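The ferry terminal at Hullulance closed for good in January, and by the end of the same week the first tents were up in the parking lot. What followed was the longest occupation of public property the city has seen, and it changed the makeup of a council that had run unopposed in half its wards.

The dispute began with a lease. The council had agreed to hand the terminal and the waterfront promenade to a developer, Zerkel, for a hotel and a private marina. The vote took place at 10 at night, after most of the public gallery had gone home. Residents of the Lukáč district, which sits directly behind the promenade, learned of it from a notice taped to the terminal doors.

"We had lost the ferry already," said Ľubica Říha, a school bus driver who was among the first to sleep in the lot. "Then we read that we were losing the walk along the water too. My mother has gone down there every morning of her life."

In the early days the protest drew mostly older people from Lukáč, along with former ferry workers who still had their uniforms. They asked for the lease to be published and for a second vote to be held in daylight. The mayor's office replied that the contract was confidential and the matter settled.

It might have ended there. Attendance was falling, the nights were cold, and a rally called for the steps of city hall had to be moved under a bus shelter to fit the people who came. Then, at 6 in the morning, police cleared the lot. Officers took down the tents, loaded them onto a flatbed truck, and detained Říha and 2 former deckhands for obstruction. All three were released without charge that afternoon. By evening the crowd at the terminal filled the lot and the road in front of it.
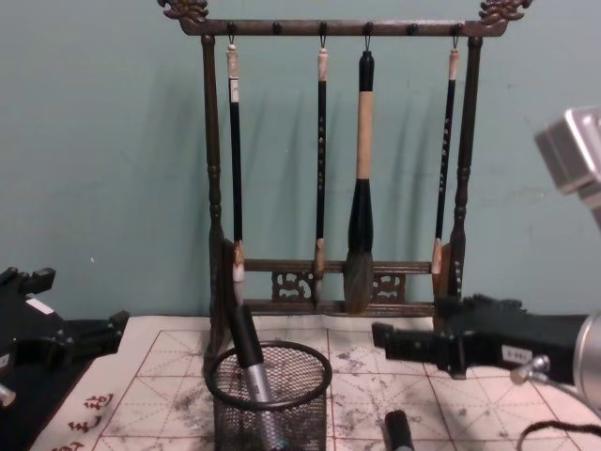 The people who came that evening were different from the ones who had been there before. Students arrived from the technical college, and so did shopkeepers who had backed the hotel a month earlier. Members of the two main opposition parties turned up with flags and were asked to put them away, which most of them did. Dockworkers, who had a separate quarrel with the city over pensions, brought a generator.

That mix gave the movement its size and also its problems. The neighborhood group wanted the promenade back and little else. The students wanted the mayor to resign. The dockworkers wanted a meeting with the finance department and were ready to leave once they had one. Nightly assemblies ran past midnight, and several broke up without a decision.

Rhydian Lloyd, a lawyer who represented those detained, said the lack of a single list of demands made negotiation hard. "The city would ask who it should talk to," he said. "Some nights I had no answer to give them."

The mayor seems to have counted on this. His office met with the dockworkers alone and offered them a pension review. They accepted and took the generator home. He then told a local radio station that the remaining protesters were outsiders, a claim that went over badly in Lukáč, where people had been carrying soup down to the lot every night.

The lease finally came out through Tristero, a small newsletter that had mostly covered zoning hearings. It published the contract in full. One clause allowed Zerkel to close the promenade to foot traffic for the length of construction, with no end date. Another set the rent below what the city had been paying to light the parking lot.

Council members who had defended the deal began to say they had not read it. Two resigned from the ruling group. The lease was suspended pending a review, and the last tents came down within days — this time taken down by the people who owned them.

In the council election that followed, Říha ran in Lukáč and won. The ruling group kept its majority, though a narrow one, and the mayor remains in office. The review of the lease is still open. The terminal is locked, the ferry has not returned, and the promenade is open from end to end.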